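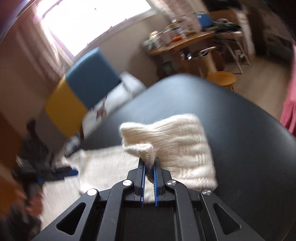

I gave up a June afternoon to go to the open day at Itden, the home robotics workshop out past the old Van Wyk furniture store, and I came home with sore wrists and a big grin. If you've driven past and wondered what goes on behind those doors, well, so had I!

The short version is that they teach machines to do housework. The slightly longer version is that people do the housework first, using a gripper you hold in your hand, and the recordings of all that picking up and putting down are what the robot arms learn from. The project is called Vatato and it's been running since last winter.

I'd expected a big grey lab. What you get is a set of rooms done up like the inside of somebody's house, with chairs and curtains and all the bits and pieces a family leaves lying about. You line up at the door, get a five-minute talk, and then you have a go.

My job was laundry, which felt like a bit of a cheek on my afternoon off. You squeeze the handle, the two fingers close, and you lift. Sounds easy, doesn't it? I grabbed a thick woolly sock far too close to the middle and got a big lump of it, so the staff member beside me suggested going for the very edge and slowing right down. She also told me to stop holding my breath. The second one went better, and by the fifth I was getting cocky and dropped it on my own shoe.

Knits are one of the harder things on their list, apparently. A cup is the same shape every time you pick it up, but a sock is a different shape every single time, and wool stretches on you halfway through the lift. They'd like 600 good recordings of soft items before the end of the season and they were pretty open about being behind. The running total for everything — cups, spoons, towels, the lot — was up on a whiteboard near the tea urn, and it stood at 3,498 when I arrived. I'm told a few of mine will be added once somebody has checked them, although the one with the shoe probably won't make the cut.

At 2 o'clock they ran the demonstration, and that's what most people had come for. A robot arm on a low stand had a go at clearing a pile of washing into a tub. It got the first few pieces without any fuss. Then it picked up two things at once, stopped for a good long while, put them both down again and started over, and a little kid at the front yelled "try the blue one!" and got the biggest laugh of the day. It's slow. My neighbour, who came along for the free sausage roll, reckoned she could have done the whole load and hung it out in the same time, and she's right. I still found it hard to look away.

There were plenty of questions afterwards. Somebody wanted to know about jobs, and the answer was that they're mainly thinking of people who can't bend or grip very well any more and would like to stay in their own homes. Somebody else asked what one would cost, and we were told it's much too early to say. I asked about fitted sheets and got a groan from the entire team.

Undden, the community college up the road, is sending a group of students over next term to help with the recording, and there's room for locals to join in too. Sessions run for two hours, you don't need any experience, and they'd especially like to hear from left-handers. They have space for 500 sign-ups over the rest of the year, and the sheet by the door was filling up nicely when I left.

If you missed out, there'll be another open day in spring, with kitchen jobs this time. Parking is around the back, the side gate sticks so give it a decent shove, and wear shoes you don't mind standing in. I've put my name down for dishes.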